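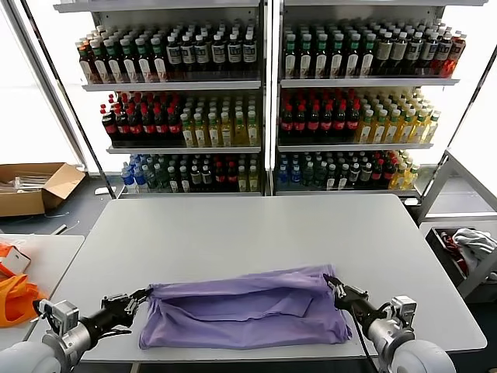 Ullier Shelving Unit, Three Shelves
The Ullier is a white metal shelving unit for bottled drinks in shops, canteens and staff rooms. Units may be placed side by side behind a table or counter, with bottles arranged in rows by type. Item number: 842.

Use with a worktable
A table placed in front of the shelves provides a flat surface for sorting stock or folding shirts and other linen. 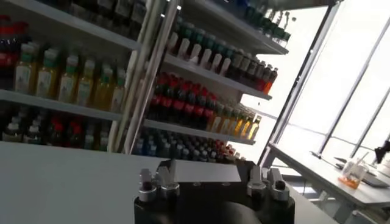 Customers are advised to leave enough space between table and shelving for the lower rows to be restocked. Fanudura supplies the unit with a 5-year warranty. Orders of more than 77 units are handled by the Jindora warehouse and should be placed by the end of May.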